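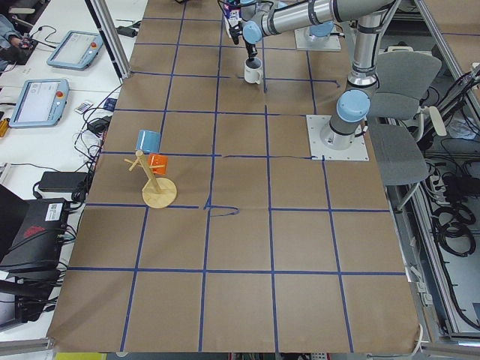

Shared Workcells: Rules and Good Practice
Progress report to the Culow program office
Tuesday, November 16, 2021
Prepared by the Millside automation group

1. Scope

The work covers a written operating standard for tabletop cells in which two arms share one surface and handle household items such as mugs and cartons. The draft issued in May contained 32 rules. After review against daily practice at Millside, 16 were kept as written, 3 were withdrawn as duplicates, and the remainder were reworded. Numbering from the May draft is retained so that earlier comments can still be traced.

2. Work completed

Surface marking (rules 4 to 9). The standard now requires a taped grid on any covered table used for placement work. Cell size is left to the site. Grid lines are a visual aid for the operator and are not to be used as a measurement reference. Lifted tape and torn paper must be entered in the surface log at the start of each shift. A tear inside a cell used for placement means the sheet is replaced before the next run.

Stop controls (rules 10 to 14). Each arm has its own pendant, and each pendant must be within reach of a seated operator. Labels matching pendant to arm are mandatory. The Thibodeaux review asked for a function check of every stop button before the first motion of the day, and this has been added as rule 12a.

Shared space (rules 15 to 21). Only one gripper may enter a given cell at a time. 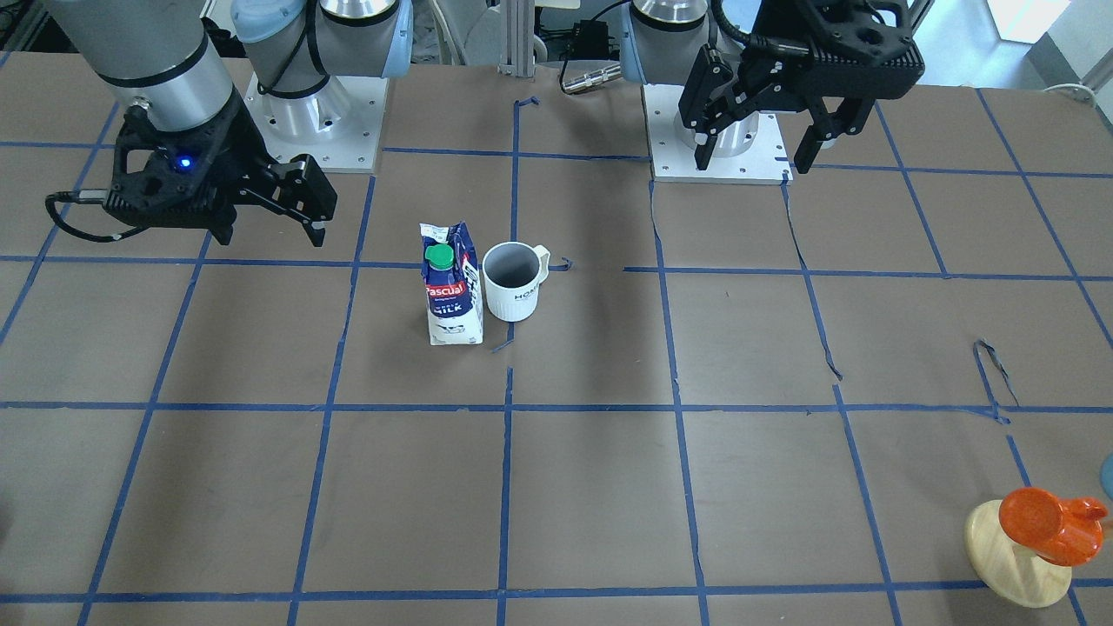
A parked arm counts as occupying the cell under its gripper until it has been returned to its home position. Objects standing side by side are treated as a single item when approach paths are planned – the clearance applies to the pair. Wording on cable slack at the wrist is still open.

3. Trial use

Operators worked to the revised text for some 88 hours. Most queries concerned rule 17, where "enter" had not been defined. It now means any part of the gripper or its load crossing the cell boundary when viewed from directly overhead.

4. Open items

Cable routing between desk and table needs its own section. Brenix has supplied comments on strain relief, and these are under review. The rule on seating next to the cell will stay in draft until the reach measurements have been repeated.

No change to the budget is requested for this period. The next issue of the standard will go to Culow with the surface log template attached.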